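Jars, bins and a very good bun: open day at the Leltanora dry goods store

I have been buying flour out of paper bags for most of my adult life, so an open day at a bulk dry goods warehouse was always going to be my idea of a top morning out. Leltanora opened its Dralville site to visitors in April, doors from nine, and I was there at ten to with a tote bag over each shoulder. There was already a queue! A good-natured one, mostly people swapping tips about weevils.

The building used to be a wool store and you can still tell. High roof, sawtooth windows, floorboards worn into shallow dips near the loading door. They walk you through in groups, starting at the receiving dock, where the sacks come in on pallets and get weighed a second time before anyone signs for them. Our guide said the site carries 209 separate lines, from red lentils to three grades of semolina, and that the slowest seller is buckwheat groats. I bought some on the way out from pure sympathy.

After the dock comes the sieving room, and this was my favourite part. You stand behind a rail and watch flour come down through the mesh in a soft, even curtain. It smells like the inside of a bakery before the ovens go on. The mill itself is over at Adugna, a couple of hours inland, and the flour is only sieved and packed at Dralville, which surprised a few people in our group who had come hoping for millstones. (If you want millstones, ask at the desk. They keep a list for the Adugna tours, and I'm on it.)

Upstairs is the packing and storage floor, with long benches and a whole wall given over to household containers. I could have spent the rest of the day there. They have glass clip-tops, square tins, paper tubs with waxed lids, and big plastic jars of the sort my aunt kept under her kitchen bench. There's a proper debate to be had about see-through containers. The case against is that light and pantry goods don't get along, particularly wholemeal flour and anything with oil in it. The case for is that you can tell at a glance what you've got and how low it's running. I am firmly in the second camp, having once made a birthday cake with cornflour.

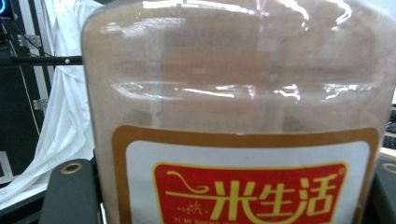
Marlene's rule, which she offered to the group at large, was that anything you can see through belongs in a cupboard with a door on it, and that a label should say what's in there now, never mind what it was sold with. She also writes the month on a strip of masking tape and sticks it under the base, so it doesn't rub off with handling. Several of us wrote that down.

The plastic question got a good airing as well. A big plastic jar is lighter than glass and won't go to bits if you drop it on the tiles, and for heavy things like rice or sugar that matters. The trade-off is that plastic hangs on to smells. Don't move plain flour into something that has held curry powder, however many times you've washed it. Bicarb and a day in the sun will help, but you'll taste it in a sponge.

My other lesson was about powders. They settle! A jar you filled to the neck at home will look short a week later, and you haven't been robbed. At the demonstration bench they tipped 500 grams of fine semolina into a measuring jug, tapped it on the bench for a minute, and we all watched the level sink. Weigh it, don't scoop it, was the message, and my next loaf will be the test.

Downstairs there was a tasting table run by the Zavisdale bakery. The cardamom bun was superb, sticky on the bottom and properly spiced, and I went back for another before the tour before ours had finished theirs. Tea was by donation in the old wool classing office, where the wall still has bale tallies pencilled on it. Somebody got to 1312 and drew a little star.

A few practical bits. Parking is on the gravel behind the building and fills early, so try the street by the oval. The stairs are steep, but there is a goods lift and staff will take you up if you ask. Bring your own containers for the shop, clean and dry, and they'll weigh them empty at the counter. Cards are fine. I came home with semolina, red lentils, the groats, two waxed tubs and a receipt for 47 dollars, and I've spent the evening with masking tape, relabelling the pantry.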